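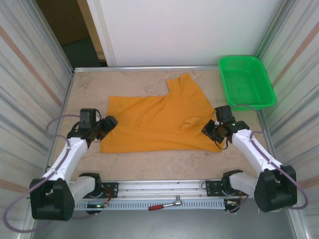
An orange-yellow T-shirt with plenty of wrinkles. Many T-shirts are made of cotton.

Explore > Materials > Fabrics > Where does a T-shirt come from?

Where does a T-shirt come from?

By Leidy Quintero

Look at the label inside the shirt you are wearing. It may say "100% cotton." It may say "cotton and polyester," which means two kinds of fiber were mixed together. Cotton is one of the most common fibers in clothes, and it grows on a plant.

The cotton plant

Cotton grows in warm places. It needs a lot of sunshine, a long time without frost, and enough water. In many parts of the United States, farmers plant the seeds in spring.

After about two months the plant has flowers. When a flower drops off, it leaves behind a small green pod called a boll (say it like "bowl"). Seeds grow inside the boll, and fibers grow on the seeds. When the boll is ripe it dries, turns brown and splits open. The white fluff puffs out.

The fluff helps protect the seeds. In wild cotton it can also help them travel on wind or water.

Picking and cleaning

On big farms, machines pick the cotton. On small farms in many countries, people still pick it by hand. The dry edges of the boll are sharp and can scratch your fingers.

Gladys Cáceres grew up on a small cotton farm near Ríos. "We wore long sleeves even when it was hot," she says. "My grandmother tied a big cloth bag around her waist and filled it. Mine was a flour sack."

Picked cotton is full of seeds, so it goes to a building called a gin. The machines there pull the fiber away from the seeds. The seeds are useful too. They can be pressed to make cooking oil or used to feed cows.

The clean fiber is called lint. It is squeezed into a big block called a bale. A bale weighs nearly 500 pounds, as much as a large pig.

Turning fluff into yarn

Pull a little fluff from a cotton ball and tug it. It comes apart easily. Now pull off another piece and twist it between your fingers while you tug. It is much stronger. Twisting makes the fibers grip each other, and this is how yarn is made.

At a mill, the cotton is first combed so that the fibers line up. This is called carding. Then the fibers are drawn out into a long, soft rope, and the rope is stretched and twisted until it is thin. That last step is called spinning.

People spun yarn by hand for thousands of years. Salma Samir teaches hand spinning at the Geltmont Textile Museum. She once spun 315 yards of yarn for a scarf, and it took her most of March.

Knitting the cloth

There are two main ways to make cloth from yarn. In weaving, some yarns go up and down and others cross over and under them. Jeans and bed sheets are usually woven. In knitting, the yarn is bent into loops, and each loop is pulled through another one.

T-shirt cloth is knitted. The loops can open and close a little, so the cloth stretches when you pull a shirt over your head. If you have a magnifying glass, look at the front of a T-shirt. You should see rows of tiny V shapes.

Color

Raw cotton is usually creamy white. To make it another color, workers soak it in dye. This can be done to the fiber, the yarn, the cloth or the finished shirt. Before factories made dyes, people got colors from nature. Yellow came from plants such as weld, and blue came from indigo leaves.

Why does cotton wrinkle?

Cotton fibers are made of very long, thin parts called molecules. Weak links hold the molecules in place. Water and heat loosen those links. If the cloth is folded while it dries, the links form again in the folded shape and the wrinkle stays. An iron uses heat, and often steam, to loosen the links again while it presses the cloth flat.

Words to know

Boll: the pod of the cotton plant
Gin: a machine that takes out the seeds, or the building it is in
Lint: cotton fiber with the seeds removed
Carding: combing fibers so they line up

More in Fabrics
How wool gets from sheep to sweater
What is polyester?
Silk and the caterpillars that make it
Why do jeans fade?

This site uses cookies to remember your reading level. Ask a grown-up before you change the settings.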